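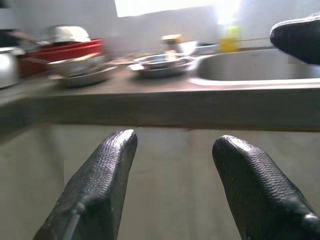

Counter left of the sink, dark top, pale gray below.

Kitchens > Worktops and Sinks > Wood counter next to inset sink

erkell_2601
Dark wood counter, stainless sink set into it. The steel bowls get stacked just left of the basin after washing. I want to refinish the top. Hardwax oil or polyurethane?

S_Eren
Oil. You can recoat one section without stripping the rest. Two thin coats, four on the end grain at the cutout.

braltska4
Disagree. Next to a sink I would use poly. Oil needs redoing every year and most people skip it.

S_Eren
Mine was last oiled in June of last year. No black marks at the rim.

braltska4
How much water does it see? Mine had standing water under a dish rack every day and the oil failed in one winter.

E. Saraç
The finish matters less than the sealant under the sink rim. Pull the clips, clean out the old bead, seal the raw edge of the cutout, then reset the sink. Poly over an unsealed cutout will lift from below.

erkell_2601
Sink clips are accessible. Can the bowls stay where they are?

E. Saraç
Dry them first. Nested bowls hold water between them and it drains onto the wood.

braltska4
Or put a rack on the other side. Still poly for me.

erkell_2601
Going with oil. Cutout gets sealed first.

2378 views | 4 shares
Contact | Copyright Brerkedov Forums | Back to top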